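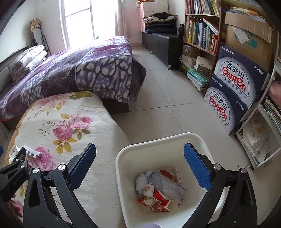
Home News Notices Events Contact

MISMONT EXTENDS HOUSEHOLD PLASTICS COLLECTION TO BUKANCE

The Mismont Sanitation District will extend its household plastics collection to the Bukance neighborhood in November, District Director Mekdes Tilahun announced on Wednesday. The service will cover 231 additional homes and will run every second week.

Residents may set out tubs, bins, and rigid packaging by 6 a.m. on collection day. Items should be empty and free of food. Plastic film, hoses, and foam will not be accepted at the curb — these may be taken to the Beyene Road transfer station during its regular hours.

The Board approved the extension following a review of the service in Alari, where collection began last spring. Board member Hagos Tamiru asked that printed schedules be mailed to each address before the first pickup.

Residents who need help moving items to the curb may request assistance from the District office. Requests will be handled by Rajeshwari Ramasamy, Resident Services.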